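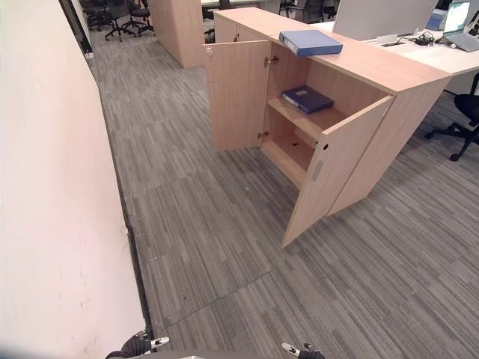
April
By Mingxuan Liao

Many of you asked how long we must keep our old papers after the move to Bralness. I read the records policy two times and also spoke with Junhao Lu in accounts, so I can give you the short answer.

Signed contracts stay with us for the whole life of the contract, plus three years. Invoices under 3,000 dollars can be scanned to Clutero, and then the paper copy can go to shredding. Please check that every page can be read on the screen before you let the paper go.

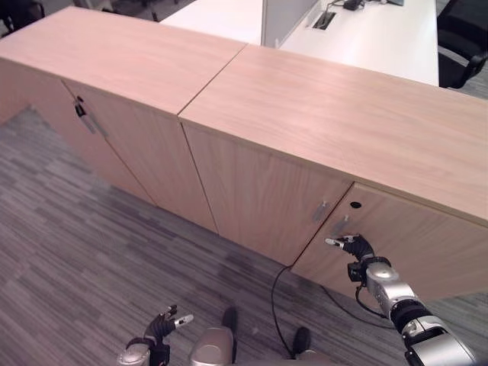

Travel claims are a different case. The auditors still want original receipts, even for a small taxi ride, and last year we lost much time looking for them. If your receipt is on thermal paper, make a copy the same day -- the ink becomes pale very fast.

What to do before the end of the month:

1. Write the name of your team and the closing year on the label of each binder.

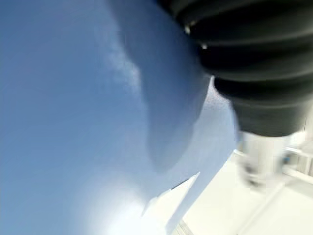
2. Send the list of your binders to Junhao. He has 105 titles in his index already and would like to finish it before the holidays.

3. Tell me which papers belong to the Vimix project. These must not be shredded, also when they are duplicates.

Personal notes and printed e-mails are not records, and you can decide about them by yourself.

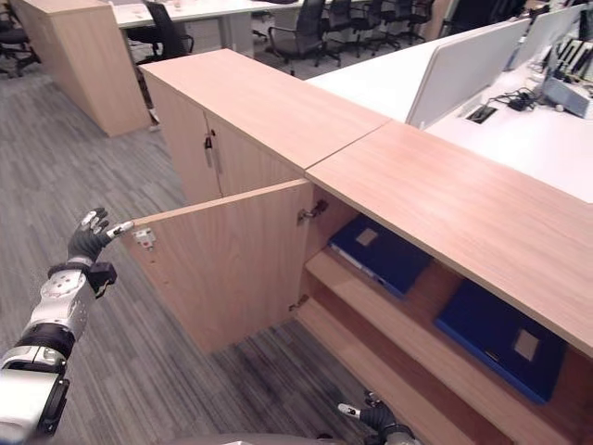 Some colleagues also asked about papers in two languages. Keep both versions together, with the signed one on top. For the Cai contracts the English version is the signed one, but the older supplements were signed only in Chinese, so please look carefully before you sort them. Questions can come to me by e-mail, best before noon.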